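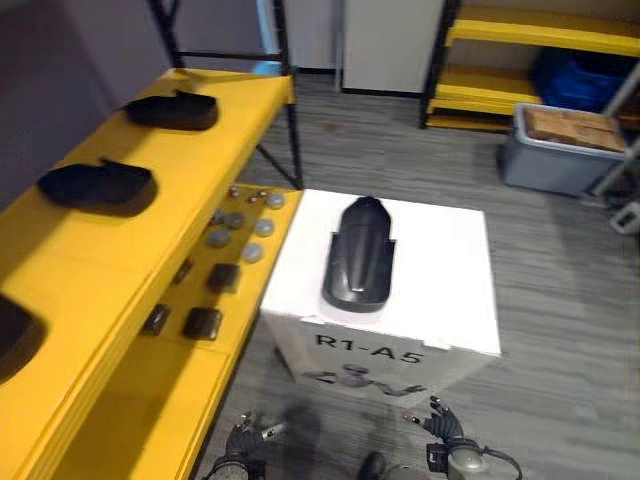 Is the Clindance streaming stick worth buying if your telly already has apps?

Only if the apps on your telly have stopped updating. On a set bought in the last few years it adds very little, apart from a second remote to lose.

Clindance stick review
By Meirion James
Nov 6, 2025

I was sent the Clindance with a press note promising to "bring your viewing together". I've had that promise from most streaming gadgets going and I keep ending up with one more home screen to scroll through, so I plugged it into the older of our two sets and left it there long enough for the novelty to go.

Setting it up was painless, I'll give them that. You plug it in, scan a code with your phone, type the wifi password and wait. Then you sign in to each service separately, as you always do, with the usual hunting about for passwords. The stick claims to remember your logins across updates. It forgot one of mine after the first update and has behaved since.

The home screen is where I start to grumble. The top row is meant to be "Your Shows" and for the first few evenings it was. Then a trailer for Pultarness, the rowing club documentary that Nokside is pushing very hard, turned up in the second slot and wouldn't leave. I haven't watched Pultarness. I don't have Nokside. I can hide the tile, and it comes back when the stick restarts.

Search is better than I expected. Ask for a title and it lists every service that carries it, with the free ones first, and it found an old cycling series I'd given up on. Ask for something vaguer ("football documentaries", say) and you get a page of whatever the paid partners want you to see. The voice button struggled with my accent, and did no better with my neighbour Domnica's.
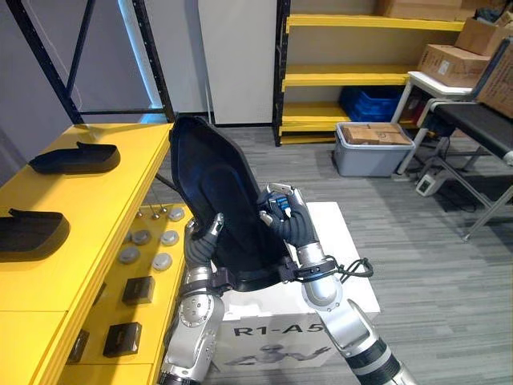 TV & STREAMING / PICTURE AND SOUND

The picture is fine. I watched the same match on the stick and on the set's own app and couldn't have told you which was which. Fast pans across a crowd went a bit soft on both, and I'd blame the broadcast for that. Sound over the soundbar was clean, with one lip-sync wobble during a press conference that cleared up when I paused it.

Storage is 8GB, a good part of it taken before you start. I filled the rest sooner than I'd like and was told to remove an app. The maker says the catalogue has 900 apps. I use four of them.

The remote is light, with small buttons and no backlight. One of those buttons goes straight to Nokside and can't be changed. I asked about this and Uliana Pylypenko from Clindance's press office replied that remapping is "being looked at for February". I'd not buy anything on the strength of that.

There's an advert setting, buried under Privacy, then Preferences, then More. Turn off both switches. It made the home screen calmer, though the Pultarness tile survived.

Good: quick start-up, decent title search, picture as good as the built-in apps
Bad: adverts on the home screen, fixed Nokside button, stingy storage

Score: 2 out of 5

Ross Tennant will be looking at soundbars for small rooms next.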